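Ticket: Cullville season 2 - recap plays before wrong episode, captions drift after first ad break
Product: Stinar (TV app and web)
Opened by: Urmila Awasthi
Assigned: Ho-yin Ng
Priority: high, was normal
Status: closed

Urmila Awasthi, 8:10 am
Two things, might be the same thing, might not.

First. Start Cullville episode 14 and the "previously on" is the one for 16. So you get Dana crying in the driveway and Marcus giving the ring back before you've watched him propose. Viewers are furious and I don't blame them. Whole season has been building to that proposal.

Second. Captions are fine up to the first ad break, then late. By the reunion dinner argument they're so far behind that Dana's mom is being captioned with Marcus's lines. Reads like mom is the one who kissed the roommate. There are people on the fan board who beleive it.

Seen on the TV app and in the browser. Haven't tried phone.

Ho-yin Ng, 8:35 am
Got it. Which account type? With ads or without? And did you start from the season page or from Continue Watching?

Urmila Awasthi, 8:41 am
With ads. Continue Watching. Will try the season page.

Urmila Awasthi, 8:58 am
Season page gives the right recap. Continue Watching gives the wrong one. Captions late either way.

Ho-yin Ng, 9:15 am
OK so two problems. Keeping both here for now, can split later.

Tried so far:
Signed out, signed in. No change.
Cleared app data. No change.
Account without ads - captions fine all the way to the credits. Recap still wrong from Continue Watching.
Other shows with ads, same account. Fine.
Season 1 of Cullville. Fine.

So captions = ads + this season only. Feng-yi, did anything change with how the season 2 files came in?

Feng-yi Ko, 9:40 am
Yes. Season 2 came through Skomorell, season 1 didn't. They send the caption file timed to the broadcast cut, and that one has the sponsor bumpers in it. Ours has no bumpers. Thought they were stripping that time out before they sent. Checking.

Feng-yi Ko, 10:05 am
They're not stripping it. Every break in the caption file has the bumper time left in. Explains why it gets worse as the episode goes on, every break adds a bit more.

Ho-yin Ng, 10:09 am
Then why is it fine with no ads?

Feng-yi Ko, 10:22 am
No-ads version uses a different caption file. Shuk-fan's team did that one by hand when the screener went out to press. Right timing, wrong speaker name in one spot (calls the roommate "Tyler" before he's introduced) but nothing drifts.

Shuk-fan Poon, 10:30 am
Confirming, ours was done from the screener. The Tyler thing is known, it's on my list. Please don't swap our file in for the ads version without asking, it has no break markers and the app will throw a 400 when it looks for them. Learned that one on the reunion special.

Urmila Awasthi, 10:44 am
Somebody swapped it in. Episode 14 won't start at all now, 400 on screen. Browser and TV.

Ho-yin Ng, 10:46 am
That was me, sorry, posted at the same time. Rolling back.

Ho-yin Ng, 10:53 am
Rolled back. Plays again, captions late again. Urmila please confirm. 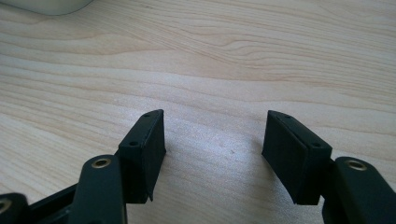 Tabletop, wavy wood grain

Urmila Awasthi, 11:02 am
Confirmed, plays. Captions late. Dana's mom is a homewrecker again.

Ya-wen Siu, 11:20 am
Picking up the recap half. Continue Watching doesn't ask for the recap by episode, it asks for "newest recap in season" and plays whatever it gets. Normally fine as people are on the newest episode. But 16 was loaded early for Friday with its recap set to live. Episode itself is locked, recap isn't. So anyone who's behind gets spoiled.

Ya-wen Siu, 11:24 am
Quick fix - lock the 16 recap until Friday. Doesn't fix it for people catching up after that tho. They'd get the wrong recap every time.

Urmila Awasthi, 11:27 am
Please lock it now, argue after. The proposal is the most clipped bit of the season and I've got a viewer telling me she was saving it for her sister's visit.

Ya-wen Siu, 11:31 am
Locked.

Urmila Awasthi, 11:38 am
Continue Watching on 14 now plays the recap for 15. So instead of the ring going back you get her saying yes.

Ya-wen Siu, 11:40 am
Right. Newest one that isn't locked. Ugh. Turning recaps off for Continue Watching across season 2 until the real fix is in. Season page keeps them.

Urmila Awasthi, 11:49 am
Checked. No recap, goes straight to the cold open with the moving truck. Good enough for today.

Feng-yi Ko, 1:15 pm
Captions. Skomorell will resend the whole season with bumper time taken out but not before tonight. Meanwhile I can shift 14 myself, break by break. Doing that.

Feng-yi Ko, 2:40 pm
Shifted 14 is up. Please watch the dinner argument, the hot tub talk and the last scene, the one where Marcus phones his brother from the laundromat. Last scene is where any leftover drift should show most.

Urmila Awasthi, 3:25 pm
Dinner good. Hot tub good, though there's a lot of whispering and the caption just says [whispering], was it always like that? Laundromat good. Right person saying the right thing all the way thru.

Shuk-fan Poon, 3:31 pm
Always like that. Audio's no use there, both mics were off.

Ho-yin Ng, 3:50 pm
TV app on the Tai box still shows late captions for me. Browser fine.

Feng-yi Ko, 3:58 pm
Old file held on the box. Back all the way out of the show, not just the episode, then go in again. If that doesn't do it restart the box.

Ho-yin Ng, 4:06 pm
Backing out didn't work. Restart did. Adding that to the reply we send viewers.

Reply text for viewers, please use this one:
"Captions on Cullville season 2 episode 14 have been corrected. If they still look late on your TV, close the Stinar app, restart your box and open the episode again. We've also turned off recaps in Continue Watching for this season while we fix which one plays. You can still watch recaps from the season page."

Urmila Awasthi, 4:12 pm
Can we say sorry in there? A few of them got the breakup spoiled.

Ho-yin Ng, 4:14 pm
Yes. Add "We're sorry for the spoilers" after the first line. Send.

Ya-wen Siu, next day, 9:30 am
Recap fix is in. Continue Watching now asks for the recap that belongs to the episode you're on. Tested from a fresh account partway through the season, from one that skipped an episode, and from one that finished. Recaps back on for season 2.

Feng-yi Ko, next day, 10:10 am
New caption files from Skomorell in. Spot checked first break and last scene on every episode. Replaced my shifted 14 with theirs, same timing.

Urmila Awasthi, next day, 10:45 am
Watched 14 start to finish on TV and web. Right recap, right captions. OK to close from my side.

Ho-yin Ng, next day, 10:50 am
Closing. Tyler label stays with Shuk-fan on its own ticket. Break marker 400 also gets its own, the app should just play with no captions when the markers are missing.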